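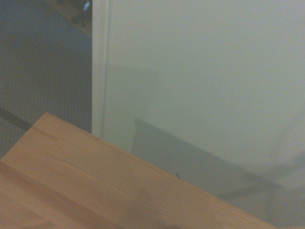

*Light wooden tabletop beside a pale gray wall.*

Lindine is looking for a part-time table and room attendant at its shared workspace on Leststead Street. The job is looking after the tables and the walls next to them: wiping, checking, light repair, and putting the rooms back in order between bookings. The position is open from March and we would like to fill it before then if the right person applies.

## About the place

Lindine rents work tables by the half day. People come in to draw, sew, sort papers, build models, or do their accounts. We have two floors. The lower floor, called Hulum, is one large carpeted room. The upper floor, called Acharya, is divided into smaller rooms that groups book for meetings and classes. The names come from the two businesses that were in the building before us, and we kept them on the doors.

Our tables are wood and they are used hard. Most complaints we get are small: a sticky patch, a ring from a mug, a table pushed so close to the wall that it has rubbed the paint. We used to deal with these things once a month. That was too slow, and by the time we got to them some marks had set. We want one person who sees every table several times a week and knows what it looked like last time.

## What you will do

- Wipe down tables after each booking with a damp cloth and then a dry one, working along the grain.
- Look over the surface and the corners in good light. Feel the edges for splinters with a gloved hand.
- Write up any new stain, dent, or scratch in the table log, with the table number.
- Sand and re-oil worn patches when the log shows they are due. This is done in the workroom on the lower floor, with the window open.
- Check the wall beside each table for scuffs, pencil, and tape residue. Clean what will come off. Touch up the rest with the paint we keep for that room.
- Move tables back to their floor marks and leave a hand's width between the table and the wall.
- Vacuum the carpet under and behind the tables, including along the baseboard.
- Restock cloths, coasters, and cutting mats.

You will not be asked to clean restrooms or the kitchen. An outside firm handles those in the evening.

The touch-up painting takes some patience. Pale wall paint shows every patch if it goes on too thick or if the wrong can is used, and the two floors are not painted from the same cans. We will show you how we do it. If you have your own method and it works, we are happy to look at it.

## Hours and pay

The job is 30 hours a week in two blocks. The morning block starts at 7:00 a.m., before the first booking. The second starts in the middle of the afternoon, when the half-day tables change over. You can take a long break between the two or, on days with few bookings, run them together and finish early. We post the bookings for the week ahead so you can plan.

Pay is by the hour and is paid every two weeks. The rate depends on experience and we will tell you what it is on the phone before you come in, so you don't make the trip for nothing. There is a $200 allowance in your first month for shoes and work clothes. After six months in the job you receive a one-time payment of $1000. Paid vacation starts from the first day.

You may also use a table for your own projects outside your hours, free of charge, if one is open.

## What we are looking for

You should be able to:

- lift one end of a heavy table and walk it across a room with another person
- be on your feet for most of a shift, with some kneeling
- keep short, clear written notes in English
- work around people who are trying to concentrate

Experience with wood finishing, house painting, or picture framing is useful. So is time spent in a school, a library, or a hotel. None of it is required. We have had good results with people who simply liked keeping things in order at home and were willing to learn the rest.

You need to be comfortable with cleaning products and wood oil. We use mild ones, but if you have a skin or breathing condition, please mention it early and we will go through the list with you.

## Who you will work with

You will report to Štefánia Tóth, who runs the building and keeps the booking calendar. Grigore Coman did this job until last fall and now handles repairs and deliveries. He will train you for the first 5 shifts and will be in the building most days after that. Large jobs, such as stripping a whole tabletop or repainting a full wall, are done together with him, usually when a room is closed.

## How to apply

Send a letter or an email to Štefánia Tóth at the front office. One page is plenty. Tell us:

- what work you have done, paid or not
- which hours you could not do
- the earliest date you could start
- the name of one person we can call

No photo, please, and no need for a formal résumé unless you already have one. You can also drop off your application at the front desk between 9:00 a.m. and 4:00 p.m.

We will call everyone we would like to meet. The meeting takes place at Lindine and has two parts. First there is a talk of half an hour with Štefánia. Then Grigore will take you to a table that has just been used and ask you to clean it, look it over, and write a log entry for it. Cloths and gloves are provided. You will be paid for this part at the normal rate whether or not you get the job.

If you need step-free access for the meeting, let us know and we will hold both parts on the lower floor. The upper floor can only be reached by stairs – this matters for the job as well, as you would be going up and down several times in a shift.

Applications stay open until the position is filled. When it is, we will take this notice down and write to everyone who applied.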